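# Harik two-finger gripper: our review after 17 weeks on the sorting desks

I'll say it up front so you can skip to the details if you like: I love this thing. I was the one in the office who grumbled when Poonam Pandey told us Sododley was bringing in hand-held grippers, and I'm now the one who gets to the desk early to bag the good one.

Some background. We sort and put away the odds and ends that come back from the small workplaces we look after for Caputo (drinks, cups, jars, pens, all the stuff that lives on a desk). Until last winter it was done by hand, every item, all shift. The plan is for a robot arm to take over the dullest part of it, and it learns from us. We pick things up with the hand-held gripper, its camera records what we do, and the arm is trained on the recordings. So the tool I'm reviewing is a work tool and a teaching tool at once, and it has to be good at both.

## Grip and feel

Very good! Each finger has a thin dark rod with a soft ribbed pad, and the pads give way around whatever you're holding. Bottles with a waist in them used to be my worry, and they're now my favourite thing to pick up. You close on the lower part, feel the pads spread, and lift. I expected something like a litter picker and it's far nicer than that, much closer to a pair of kitchen tongs that somebody has really thought about.

The magenta pads are a lovely touch too. On a pale wooden desk you never lose sight of where your fingers end. 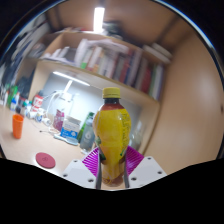

A yellow-capped bottle between the pads, with the orange cup over to the left, both times. 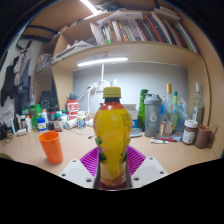

## A full shift with it

Most of our desks are crowded, and a crowded desk is the real test. You've got tall bottles standing close together, a jar, a mug, pens lying flat, cables running across the back. Going in for one bottle without nudging its neighbour takes a bit of practice. I'd say two days before I stopped knocking things, and Remo Zanetti needed only an afternoon, which he has mentioned more than once.

Things I'd flag:

- Flat items are slow. Pens and coasters can be done, but you have to come in at a low angle and be patient.
- Loose straps and strings catch on the fingers if you rush. Go round them.
- Your thumb will ache for the first week. Swap hands every half hour or so and it passes.
- Wipe the pads at the end of the shift. Dust gets into the ribs and the grip goes a bit slidey.

We logged 2,062 pick-ups in the first month between the four of us, and I dropped 48 of those personally. Nearly all were in my first week!

## What it has changed for us

This is the part people ask me about in the kitchen. Raffaele Ruggiero was worried that we'd be training our own replacement, and he said so in the very first meeting, in front of everyone. Good for him, because it got us a straight answer: hours stay as they are until December, and anyone who wants to move across to checking recordings gets the training paid for. I'd have liked that in writing sooner than we got it.

Day to day, the work has more thinking in it. I plan a pick before I make it now. Concetta Donati and I sit down after lunch and go through the clips, throwing out the ones where the grip is sloppy, and we argue happily about what counts as sloppy. Our wrists do get a rest during that hour, and I've noticed the difference in the evenings.

It's slower than bare hands, there's no getting away from that. If your manager expects the old numbers while you're recording, have the conversation before you start. Ours dropped the hourly target for recording shifts and it made all the difference to how people took to it.

## Would I recommend it?

Yes, for any team that handles small, mixed items and has a bit of patience. Get one per person if you can stretch to it. We share 2 between four, and the handover at the change of desk is the only time anyone gets short with each other.

Five stars for the pads, four for the handle. I've asked for a softer grip sleeve, and if it arrives I'll add a note here.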